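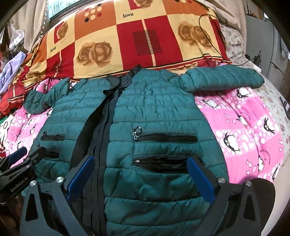

The winter I stopped buying coats

I own a spreadsheet called Coats. It started as a joke between me and my sister, and then one night in November I sat down with a glass of wine and filled it in properly, and it stopped being funny. Over the years I had spent $3,791 on things to wear between my front door and my car. I live in a town where it snows maybe twice!

So I made myself a rule. No new outerwear until I'd worn what I already had, repaired what could be repaired and passed along the rest. I told everyone at work, which was a mistake, as they now inspect me at the coat hooks.

The first thing I learned is that most of my coats weren't worn out at all. They were tired. The wool one needed buttons and a good brushing. The raincoat had quit keeping out rain, and a bottle of wash-in waterproofer took care of that for less than lunch. The long camel coat (my "grown-up" coat, bought for a job interview I didn't even get) had a torn lining, and for that I needed help.

Help came from Ju-won Ryu, who runs a small alterations shop called Edwood between a bakery and a place that fixes vacuums. Ju-won has been mending clothes for 24 years and has opinions. Dry cleaning? Far too often. Wire hangers? Throw them out. Puffers stuffed into those vacuum bags all summer? I got a look for that one, and I deserved it.

"Wash it, dry it on low, and then dry it again when you think you're done," Ju-won told me. "People always stop too soon."

I went home and did exactly that, with three tennis balls thumping around in the dryer for most of an evening. The cat moved out to the porch.
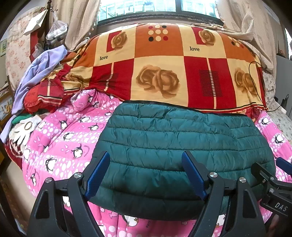
A teal puffer spread out on the penguin quilt.

Puffers, by the way, are where I'd been the most careless. You don't need fancy soap for them, just something gentle and an extra rinse, and you want to break up the clumps with your fingers while they dry. Small holes can take a stick-on patch. Put it on clean, dry fabric, round the corners first, and leave it alone overnight. I picked at mine after ten minutes and had to do it twice.

Then there was the giving away. I had pictured one heroic trip to the donation bin, and it took me weeks. I kept trying on the plaid one. I'd put it in the bag, take it out, wear it to get the mail and put it back. In the end it went to my neighbor's daughter, who looks much better in it than I ever did, and I see it go past my kitchen window most mornings. The spreadsheet has a new column now, for repairs, and the camel coat is ready to pick up after lunch tomorrow.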